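Rerberg Home Helper Arm, Second Series
Bench and Cart Models
Sold and serviced in Australia by Windlow

Overview | What it can do | What it can't do yet | In the box | Specifications | Comments

We get a lot of phone calls about this one, and nearly all of them begin with some version of the same question: will it do the dishes? So before we get to the colours and the specs, let us put the kettle on and have a proper chat about where things are up to, because we'd much sooner you bought the right machine (or held on to your money for another year) than have it sulking in the garage next to the exercise bike.

The short answer is that it will do some of the dishes. Plates and bowls, yes, if they're all of a similar sort and the rack is the one we supply. Mugs, mostly. Your nan's crystal, please, no.

What it can do

The second series is a good deal handier than the first, and those of you who bought the first will know we don't say that lightly. It picks up everyday things from a flat surface and puts them down somewhere else, gently, and it does this well enough now that we use one in our own lunch room at Windlow. Cups, drink bottles, tins, the TV remote, folded tea towels, small boxes, shoes. It will clear a table into a tub and it will load a tub onto a shelf. In our workshop trials we ran it through 400 table clears, with the usual clutter of a working day left where people had dropped it, and it got everything into the right tub on the first go in 92 per cent of them. The rest were mainly cables. Cables are awful. It wants to treat a cable as part of whatever the cable is lying on, and then the whole lot comes up together.

On the shop floor it's happier again, since a shop floor tends to stay the way you left it. Papadakis have had the cart model on returns sorting since November and they've stuck with it, a few grumbles about the wheels aside. If you have a packing bench, a parts counter or a small stockroom where the same dozen or so items go back and forth all day, that's where we would point you first. The more boring the job, the better it behaves!

What it can't do yet

Laundry is the big one. It'll carry a folded towel across the room quite nicely but it won't fold you a fitted sheet, and if you've seen a clip of some other machine doing it, have a look at how fast the clock on the wall is going. Pairing socks is possible in the sense that we once saw it done. We wouldn't plan a morning on it.

It doesn't do stairs. It doesn't do wet floors, and the bench model shouldn't go within a metre of the sink unless you've fitted the splash skirt. It can't reliably tell a piece of paper you want from a piece of paper you don't, so anything that matters should live in a drawer. Spectacles are a sore point too: it can lift them, but it will close on whichever bit it reaches first, and we don't cover lenses under the warranty.

Clear things used to be hopeless. An empty plastic bottle is about the hardest easy object there is, all reflections and hardly any weight, and the first series would squeeze the sides in or miss altogether. The new soft pads have made a real difference there, and we'd call clear bottles a yes for this model, with the lid on and the bottle standing up. Lying down, it's still a coin toss in bright light.

Can it cook? No. It can fetch the tin.

In the box

Arm with fitted two-finger gripper
One spare pair of soft pads
Clamp base (bench model) or wheeled cart with brake (cart model)
Two sorting tubs and one dish rack
Power supply and a three-metre lead
Printed setup guide, and it's a decent one, so please do read it

The splash skirt, extra tubs and the wide fingers are sold separately. Badex tubs with a rolled lip will also fit the cart rails if you already have a stack of them.

Specifications

Reach: 600 mm from the base
Maximum lift: 1,000 g at full reach
Gripper: two fingers, replaceable pads
Mounting: bench clamp or cart
Controls: front panel, or tablet (not included)
Cleaning: damp cloth, mild detergent, no solvents
Warranty: two years on the arm, six months on pads

Setting up

Allow an afternoon. The arm itself is bolted down in half an hour, and then you'll spend the rest of the time showing it your things, one at a time, by moving the gripper to each object by hand and letting it have a go. It's oddly pleasant work. Start with the items you handle most, keep the lighting how it normally is, and don't tidy up specially. If you teach it on a spotless bench it'll come unstuck the first time somebody leaves their keys out.

Pads wear. Rinse them weekly if the arm is handling food containers, and swap them when the surface goes shiny.

Demonstrations are by appointment at our showroom, mornings only, and you're very welcome to bring a bag of your own bits and bobs to try.
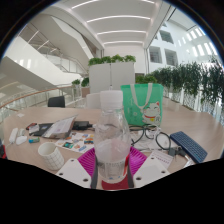
Comments (1)

Wattle_and_Daub
We've had the bench model on our kitchen table for a few months and I'd back up most of this, though I reckon you're being kind about mugs. Ones with a fat handle still get put down crooked. Clearing up after the kids' breakfast is where it earns its keep, slow as a wet week but I'm making lunches anyway. Any word on whether the wide fingers will fit the first series? We've still got the old one in the shed.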